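Open Day at Tokwood, or How I Spent a Whole Saturday Looking at Tabletops 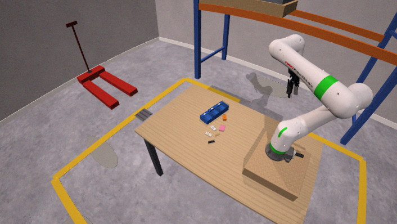
Light wood grain running the long way, with a square black leg and a gray concrete floor.

I've been meaning to get to the Tokwood open day for years, and every August something gets in the way. A wedding, a flat tire, the dog eating a sock. This time I put it on the kitchen calendar in red marker and told everyone I was busy, and off I went with a thermos and my cousin Angeliki Rallis, who needs a dining table and can't make up her mind about anything.

If you haven't been, Tokwood is the table factory out past the old grain elevator. You park in the field across the road and walk back along the ditch (wear real shoes, I saw someone in sandals and felt for her). They give you a paper wristband and foam earplugs at the gate and put you in a group for the tour. We got the 10:30 group, which I'd recommend, as the noon one looked packed and the coffee had run out by then.

The yard comes first. Boards stacked under long tin roofs with little sticks between the layers so the air can move, and the smell! I could have stood there all morning. Our guide was Giang Khương, who has been on the finishing line for 6 years and has a voice that carries over a planer, thank goodness. He showed us how they paint the ends of the boards so they don't dry too fast and split. I've walked past painted board ends at the lumberyard my whole life and thought it was a color code.

After that it's the kilns, which are warm and dull to look at, sorry, and then the rough mill, which is the loud part. Boards go in crooked and furry and come out flat. Then a woman with a piece of chalk looks each one over and marks the bits she doesn't like, and she does it so fast I couldn't tell what she was objecting to. Angeliki asked her and she said "that one's ugly" and kept going.

The glue-up room was my favorite. They lay all the strips for a top out on a big bench and shuffle them around until the grain looks right, flipping one, swapping two, stepping back, flipping the first one over again. Giang let us have a go with a set of offcuts. I thought mine was pretty good until he turned one board end for end and suddenly it was much better, and I still couldn't tell you why. Something to do with the pale streaks not all ending up on the same side.

Finishing you only see through a window on account of the dust, but they pass around sample blocks. Oil, hard wax, and a matte lacquer from a company called Umomby that feels like almost nothing on the wood. I went in sure I wanted oil. Then Giang told us how often he re-oils his own table at home and I quietly went off the idea.

Lunch was a food truck called Demissie in the loading area - lentils, greens, and flatbread for 4 dollars, which is a price I haven't seen since high school. I got a second helping and I'm not sorry. There was also a hot dog stand, but the line was mostly kids.

In the afternoon they open up the seconds barn, and this is why half the county comes, if you ask me. Tops with a knot in the wrong place, legs that don't quite match, end-of-run stuff. Get there before 2 or it's slim pickings. I saw a gorgeous round walnut top with a filled crack get carried out by a couple who were already arguing over how to fit it in the hatchback. I came away with a cutting board and a bag of dowels I have no plan for.

Angeliki sat at every single table in the showroom. She liked one on a trestle base, then one on straight metal legs, then a bench by Moltico that wasn't even a table. The one on straight legs was 61 inches and she measured it twice and texted her husband, and he texted back "is that big," and that was the end of that. She's going back Monday with the dimensions of her dining room.

Parking is free, entry is free, the restrooms are at the far end behind the kilns. Bring cash for the seconds barn, the card reader kept dropping out.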